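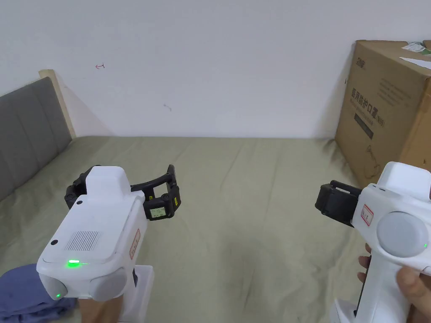 Bralport Bedding Returns Table

Overview
One row per returned bedding item, entered at the Bralport warehouse desk. The table covers 19 months and is kept as a semicolon-separated text file in UTF-8. Items are sheets, duvet covers, pillowcases and mattress pads. Mattresses are handled at Nodevholm and are excluded.

Columns
item_id — integer, unique, never reused
category — sheet, cover, pillowcase, pad
size — twin, full, queen, king
color_name — supplier's name, lower case
days_held — days between delivery and return request, 0 to 30
reason — fit, color, feel, fault, other
grade — condition on intake, 1 to 3
note — free text, may be blank

Grading
Grade 1 goes back to stock. Grade 2 is refolded and sold as open box. Grade 3 is written off. Wrinkles alone do not lower a grade. Before February, only 2 grades were used; those rows were mapped to 1 and 3 by Decha Onsri and carry "mapped" in the note column.

Known issues
Color names are not consistent between suppliers. "Sage" and "moss" overlap and should be merged before any count by color.
Full and queen covers from Traridia share one size code. Size is blank for these rows.
Almost 30 percent of reason values are "other". The note column is usually more useful.

Changes
Version 3 drops the order number and adds days_held. Scripts that read columns by position need to be updated.

Contact
Alvar Hedlund (table), Samran Tanasarn (intake desk)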